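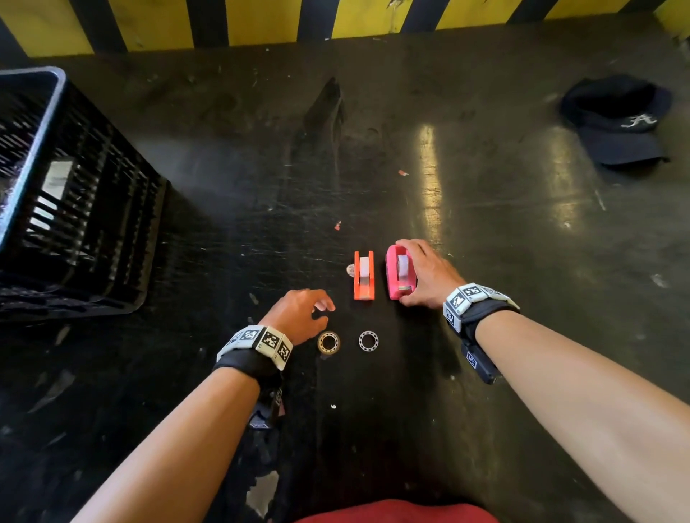 Two tape dispensers and two ball bearings on the workshop floor, before they go back to their places.

Small things on the floor: how I put them away

In my workshop the floor is the place where everything arrives in the end. When a repair is finished I go down on my knees and collect what is there. I learned to do it in a fixed order and it goes much faster now.

Bearings first. A ball bearing is round and it likes to roll under the cabinet, so I pick up these before anything else. Lift the bearing by the outer ring and do not put your fingers on the balls. If it was lying on a dirty floor, do not spin it to see if it is still good. Dust goes inside with the first turn. Wipe the outside with a dry cloth, and if you hear a scratching sound later, wash it and give it new grease.

Keep each bearing in its own small bag with a zip. I write on the bag the inner size, the outer size and the machine where it belongs. Color is not enough for sorting. A gold one and a silver one can have the same size, and two silver ones can be different by one millimeter.

Tape dispensers after. It helps very much if they have different colors. In my shop the pink one is for paper labels and the orange one is for closing bags, and my neighbor Hacer Ağca, who borrows them often, brings back the correct one every time. Before you put a dispenser on the shelf, fold the end of the tape two or three millimeters, so you will find it again. Hold it by the back, where the hand is far from the cutting teeth.

Do not leave tape near bearings with open sides. The sticky edge collects metal dust, and small pieces of glue can come on the balls. I keep them on two different shelves, tape above and bearings below, in a flat Sudetti box number 112.

The little round things, like washers, caps and coins, I put in a jar with a wide mouth. I empty this jar every June and most of it goes to the scrap metal.

For the last step I sweep with a soft brush, from the wall to the middle. On a dark floor you don't see small balls well, so put a lamp flat on the ground and look for the shadows.

Fanni Hajdu
25 October 2025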